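Home Products Manuals Support Contact

Giketti Desk Power Strip: Set-Up Guide
2022-09-25
Prepared by Anjani Rahman, Sumitex Technical Publications

Section 3. Placing and Loading the Strip

3.1 Before you begin
Read the rating label on the underside of the strip. The total load of all connected equipment must not exceed 2000 watts. A single socket must not carry more than 1000 watts.

Caution: Do not connect the strip to another power strip or to an extension cord.

3.2 Placement
1. Choose a flat, dry surface within reach of a wall outlet.
2. Lay the cord along the rear of the work surface, without knots or tight bends.
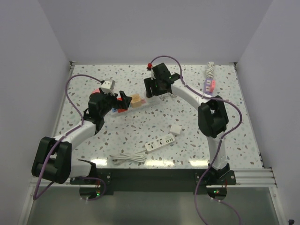

3. Leave 70 mm of clear space on each side for large adapters.
4. Insert the wall plug fully. A plug that feels loose must be removed and the outlet checked by an electrician.

Note: Do not cover the strip or run the cord under a carpet.

3.3 Connecting equipment
1. Switch off each appliance before connecting it.
2. Connect the appliance with the highest load first.
3. Press the power button of the socket in use.

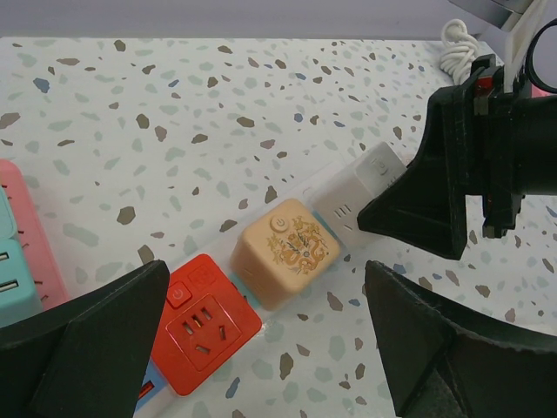

3.4 Periodic inspection
Inspect the cord and plug every 21 days. Return damaged units to the Flekville service counter. Heaters and kettles should be connected directly to a wall outlet.

Previous Next Back to top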